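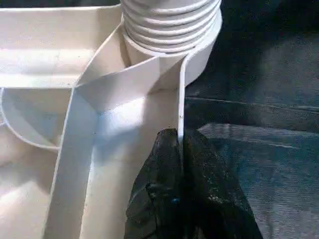

ribbed_end
Second shift, moulded housings. We've had the arm on our line since March and I'd like to hear how other places split the work. Ours is a Pikora on the bench at the end of press 2. It takes the white housings by the thin side wall, the one that runs down from the collar under the ribbed neck, and turns them for inspection. I used to do that by hand, 254 a shift. Now I clear faults and do the paperwork, and they've moved one of the two packers to goods in.

kestrel67
Same at Catterall. The job got easier on the wrists and duller on the head. Did they regrade you?

ribbed_end
No. Same rate, new job title.

Mossop_B
Then ask for it in writing. Clearing faults is a setter's job where I am and it pays more.

fenwayjunction
Not sure I agree. Pressing reset isn't setting. At Trendby the operators got two days of training and can change the grip points themselves, and they were regraded after that. Without the training I can see why a manager would say no.

Mossop_B
He's answerable for the cell when it stops. That's responsibility, whatever the button is called.

kestrel67
Why the side wall? I'd have gone for the neck. Ours marked the thin edges on anything that had just come off the press.

ribbed_end
The neck goes into a seal later so we're not allowed to touch the ridges. We do get scuffs. QA passes them if they're on the inside.

fenwayjunction
What happened to the packer who moved?

ribbed_end
Likes it, more daylight. The one who stayed doesn't, because there's no one to talk to until break.

kestrel67
Yes, we had that as well. They put the benches closer together in the end.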